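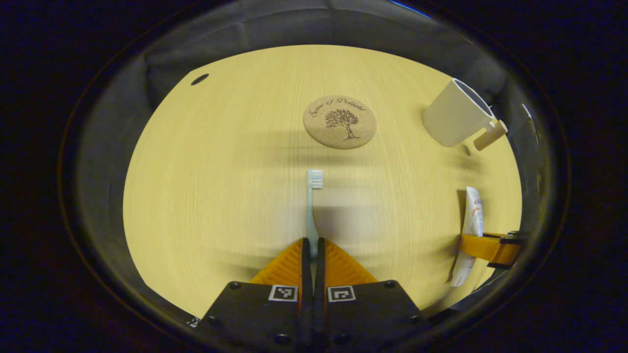 Wrist view from a hand-held gripper during a two-handed demonstration with a toothbrush and a toothpaste tube.

Encyclopedia > Robotics > Robot learning > Demonstration methods > Pastenine

Pastenine

Pastenine is a method for teaching two-armed robots to carry out small household tasks from recordings made by people. The demonstrations are given with a pair of hand-held grippers, each fitted with its own wide-angle camera, and no robot is present while they are recorded. The name is used both for the method and for the task on which it was first tested, in which toothpaste is applied to a toothbrush. It was developed by Sirkka Rautiainen and Masanobu Morikawa at the Brusell laboratory, with later work by Iwona Adamczyk.

Background

Earlier work at Brusell relied on teleoperation, in which a person steers a robot arm from a distance. Operators found it slow for tasks in which both hands must move together, and long sessions were tiring. Rautiainen proposed that the operator should hold the robot's grippers directly, so that the fingers touching the objects during teaching would be of the same kind as those used later by the machine. A first single-handed version was known within the laboratory as Gorkomix. It was set aside when work on two-handed tasks began.

Equipment

The gripper has a black body and a pair of soft orange fingers. The fingers are of the fin-ray type, a ribbed triangular structure that bends around an object when pressed against it. Square fiducial markers are mounted on the gripper within view of the camera. In Pastenine the markers are used to measure how far the fingers are open.

The camera lens covers a very wide field and bends straight lines strongly towards the edges. The images are passed to the learning system without correction. Morikawa argued that correcting them would discard the outer part of the view, where the second gripper is most often found. In recordings of the toothpaste task, one camera commonly shows its own gripper in the lower centre, with the other hand and the tube towards the side.

Procedure

Each demonstration begins with the toothbrush and the tube lying on a table. Other everyday objects, such as a mug or a coaster, are placed on the same surface and are not used in the task. Their purpose is to prevent the system from depending on a bare background. The operator takes the brush in one gripper and the tube in the other, brings the two together, presses the tube and returns both objects to the table.

The path of each gripper is worked out afterwards from its video and from motion sensors in the handle. Recordings in which the path is lost for either hand are removed. The remaining ones are used to train a single control policy, which receives both camera views and predicts a short series of movements for both arms.

Results

The first full study used 800 demonstrations, recorded by 10 operators. The trained policy was then run on a pair of fixed arms carrying the same type of finger. It picked up both objects in 97 per cent of trials. Applying the toothpaste proved harder, and the most common fault was a tube held too close to its cap, which left too little of the body to press.

Adamczyk repeated the study with the markers covered and the finger opening estimated from the image alone. Grasping was little affected, but the force on the tube became uneven. She concluded that the markers should be kept for any task in which a soft container is squeezed.

Policies trained on one camera view performed poorly. They often reached for the tube correctly but failed to bring it level with the bristles, particularly when the brush was held at an angle.

Criticism and limits

Alcides Fagundes has questioned whether the results would hold on other kinds of furniture, as most of the recordings were made on light-coloured tables. He also noted that a person can turn the wrist in ways that a fixed arm cannot follow. The authors accepted the second point, and later versions check each path against the reach of the arms before training.

The method does not measure the force at the fingertips. A separate extension by Bronisława Pawlak adds a pressure sensor behind each finger, but it had not been tested on the toothpaste task when her report was issued.

Related articles

Bimanual manipulation
Chmielewska calibration
Fiducial marker
Fin-ray finger
Gorkomix
Imitation learning
Wide-angle lens distortion

Contact the editors | Copyright and reuse | Back to top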